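Home | Issues | Articles | Authors | Contact
Shares 29 | Comments 2

3. Building Records and the Survey of the Flavden Works

The Flavden Works was completed in 1944 as a group of brick production halls arranged on both sides of a service yard. The original drawings were divided between two offices when the owner, Hedlund, closed its building department, and no full set was kept on the site. The present study brought the surviving sheets together for the first time. In total, 183 sheets were recorded, of which 29 show parts of the complex that were planned but never built. 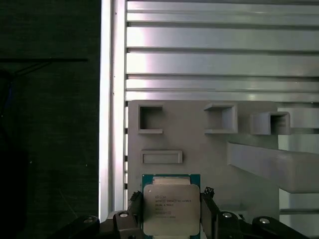
The sheets were then compared with the standing buildings. Measured plans were prepared for each hall in July, and every wall opening was checked against the drawn position. The north hall follows the drawings closely. The south hall does not, and its roof trusses are set at a wider spacing than the design called for. A note on one of the later sheets suggests that the change was made to save steel, although the order that approved it has not been found.

The reuse plan prepared by the architecture office Rika keeps both halls and removes the low sheds that were later added to the yard. The north hall is assigned to light workshops and the south hall to public functions, with ticketing and entry control placed in a separate pavilion named Etix. New floors stand on their own columns and do not touch the historic walls, so that they can be taken out at a later time.
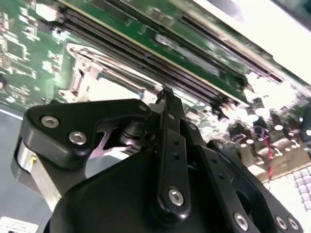

The division of the north hall into workshop bays raised the question of how much the interior should be changed for its new users. The original production lines required long, open floors and strong daylight from above. Present tenants have smaller needs. Most of their work can be carried out at a bench, and the depth of each bay was set with this in mind. Glass partitions stop below the trusses, and the full length of the roof remains visible from the entrance.

Figure 3. Robot gripper at a computer motherboard.

Services are carried in open trays along the inner row of columns. The survey drawings and the sheet index were placed with the city archive in December 2019.

Previous section | Next section | Back to top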